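List Home | Threads | Authors | Search | Log in

Braditano Readers: comics, back issues, minis

[Braditano] Re: Is the Hollham reprint worth it?
June 2018

Janaína Brito wrote:
> Has anyone got the Hollham omnibus yet? 586 pages and they want
> 200 dollars for it. I have most of the Farnham run in floppies,
> but I'm missing the three issues where she goes underground and
> I refuse to pay what the shop wants for those. Does it have the
> letters pages? Is the coloring the old coloring?

Janaína,

I have it. My shelf has it, anyway, and the shelf is not happy.

No letters pages. You get two pages of introduction by somebody who clearly read the first arc and skimmed the rest, then straight into issue 1. The underground issues are all there and they hold up, especially the middle one, where Farnham spends nearly the whole book in an elevator arguing with a man who may be dead. I'd forgotten how good Bittencourt was at elevators. 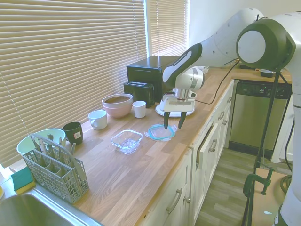 The coloring is new. They kept the flat purples for the night stuff, thank God, but the faces have been given that airbrushed glow, so everyone in the sewer looks like they just got back from the beach. You stop noticing by the second arc. I stopped noticing, then I got out my old copy of the trial issue to compare and started noticing again, so don't do that.

Binding is fine. It lies open if you lean on it.

If it's only the three issues you want, there's supposed to be a paperback of that arc in August. Same coloring, a lot less money, and you can read it in bed without breaking a rib. I'd wait. Unless you want mine, in which case make me an offer and bring a cart.

Jeferson Holanda

Previous message | Next message | Back to top
Posts remain the property of their authors. Contact the list owner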